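Nukcombe Robotics Club — summer term gallery

Pictures from the two-arm project, put up in a rush before the open evening on Tuesday, June 2, 2026. More to come when I get the rest off the club laptop. Captions by Teodor Lungu, so blame me for the spelling.

The project in short: two arms, one table, everyday objects. Pick up, move, put down. Sounds easy. We started in March with foam blocks and moved on to awkward stuff after half term. Each pair of students gets a turn at driving, then we train on what they recorded and see what the arms do on thier own.

The box
White walls on the left, right and back. Plain walls help the software no end — in the old room it kept getting confused by coats. White board for the table too. It scuffs. We've stopped minding.

The arms
Left one is Drola, right one is Pludow. Year 9 chose the names, long story. Black joints, white links, purple cable from base to gripper on both. Cable routing took two whole sessions and Pludow's still swings out wide on its way round. Next job for someone patient. 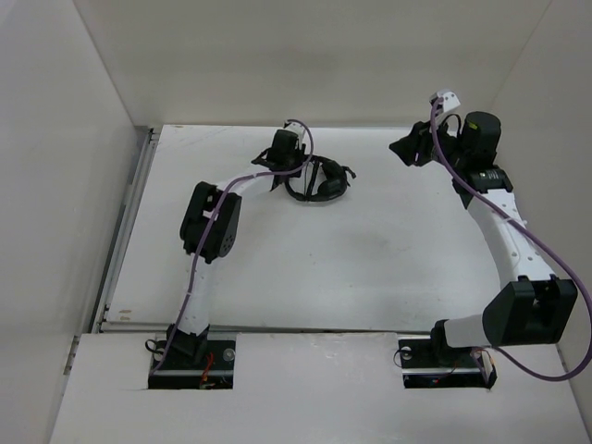 Headset task is the hard one. A block has sides you can grab, a headband is all curve, and the strap or lead or whatever gets under the fingers. Drola goes in from above, wrist first. 157 recordings so far, 117 of them good enough to keep. The rest were mostly people letting go too early (me included).

Wiring
Yes, there are loose coloured wires down by the bases. Covers are being printed. If you're in on a club night please don't poke them, and don't rest your bag on the front ledge either.

Next up
Serrano Cup — we've put in for the handling round. 18 of us signed up to go, need consent forms back before the coach gets booked. Want a handover working by then, Drola picks up, Pludow takes it. Got it going once with a foam block and then not again all evening. Anyone who remembers what the settings were that night, PLEASE write them in the log book.

Old gallery pages are under Archive, some of the links are brokn, will fix.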